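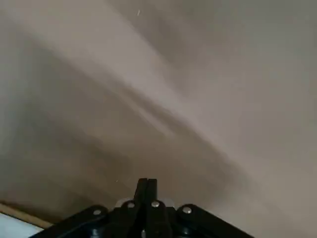 Home | Rooms | Tables & Desks | Storage | Care & Cleaning | Contact

Setting Up a Work Table with a Lidded Box

A work table collects things. Pens roll to the back, cords end up under papers, and the one marker you want is in another room. The method on this page uses one wooden box with a lid, one lamp with a bendable neck, and a rule about what is allowed to stay out. It takes an afternoon the first time and a few minutes after that.

What you need

A lidded box that is big enough for your small supplies but light enough to lift with the supplies in it
A desk lamp with a weighted base
Two soft cloths, one damp and one dry
Mild dish soap
Felt pads for the bottom of the box
A cord tie or a strip of hook-and-loop tape

Step 1. Clear and sort

Take everything small off the table and put it on the floor or on a bed. Large things that are fastened down can stay and you can work around them. Make three piles: things you use every day you sit there, things you use sometimes, and things that belong somewhere else. Carry the third pile away before you go on. If you leave it for later it will be back on the table by supper.

Test every pen and marker on scrap paper and throw out the dead ones. Check that each cap matches its marker. A loose cap is the main reason markers dry out, and a cap from a different brand will often go on without sealing.

Step 2. Clean the top

Dust first with the dry cloth. Then wipe with the damp one, using a drop of dish soap in a bowl of warm water, and dry right away. A dark matte top shows smudges from hands and forearms more than a pale one does, mostly where light from a window or lamp crosses it at a low angle. Bend down and look along the surface to find them.

Do not use furniture polish on a matte finish. It leaves shiny patches that are hard to get out. For dried marker, try a little rubbing alcohol on a hidden spot before you use it in the open. We use the Graltex gray cloths, but an old T-shirt works.

If the table has a metal rail along the edge, run a dry paintbrush down it. Dust packs into slots and a cloth will only push it deeper.

Step 3. Place the lamp

Put the lamp on the side opposite your writing hand so your own hand does not throw a shadow on the work. Set the base far enough in that an elbow will not catch it. Turn the head away while you arrange things and bring it back down when you sit.

The cord needs more thought than the lamp. Gather the slack into one loose loop, tie it, and let the rest run straight toward the back. Don't wind it tightly around the stem. That strains the cord where it enters the base, and you will have to unwind it every time the lamp moves.

Step 4. Place the box

The box goes on the other side from the lamp, with the middle of the table open between them. Stick felt pads on the bottom first. Turn it at a slight angle if that makes the lid easier to reach from your chair – square to the edge looks neater, but you will open it more often if your hand goes there naturally.

Leave enough space behind the box for the lid if it is hinged. If the lid lifts off, decide where you will set it down.

Inside, keep long things at the bottom and small ones in a shallow tray on top. A stack of up to 50 index cards can stand on edge along one side. Don't fill the box to the rim, or the lid will start riding on the contents and you will stop closing it.

Step 5. Choose what stays out

One thing can live in the open. A bright color is best, because you can find it against a dark table without looking hard. A lime-green marker on a brown top does this well. Keep the cap on and lay it near the middle, between the lamp and the box, where the hand comes down first.

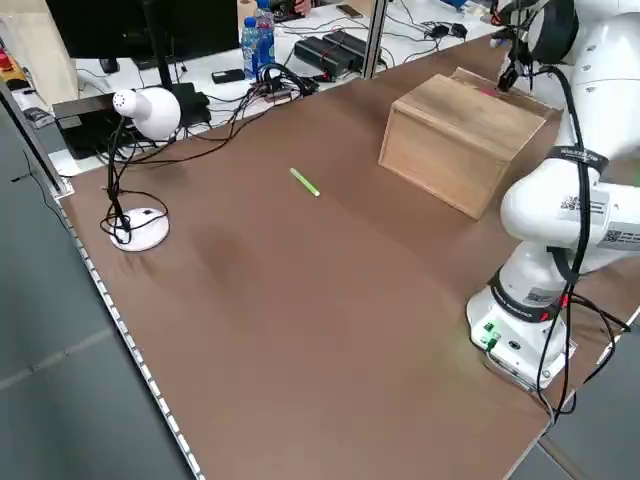
Step 6. Reset at the end of the day

Put away what came out and close the lid. Wipe the open part of the table with the dry cloth. Check the lamp cord and push the loop back if it has crept forward.

Once a month, empty the box completely and shake out the crumbs and pencil dust.

Care of a plain wooden box

Pale wood picks up hand marks around the lid, where you grip it. If the wood is bare, rub the marks lightly with very fine sandpaper, always along the grain. We go up to 2000 grit for the last pass, though that is finer than most boxes need. Then wipe off the dust and put on a thin coat of clear wax. Trakotwood paste goes on easily and the smell is gone by morning. Let it harden overnight before you put paper inside.

If the box already has a finish, skip the sanding and wipe it with a barely damp cloth. Keep it off radiators and out of strong sun. A lid that sticks in summer will usually loosen by December – don't plane it down in July.

Comments (3)

Reader comment: I did the cord part first and it made the biggest difference. Mine had been wrapped around the stem for years and there was a kink in it.

Reader comment: Does the paste wax work on a box that held oil pastels? Mine has stains in the bottom and I don't want them to come through.
Reply from the site: Line the bottom with paper. Wax will not stop oil stains.

Reader comment: Left-handed here, so box on the left and lamp on the right. I got my felt pads at Texier and they have stayed on so far. The thin ones peeled.

Seltemska Home Pages | P.O. Box 1554 | Contact us | Copyright Seltemska | Back to top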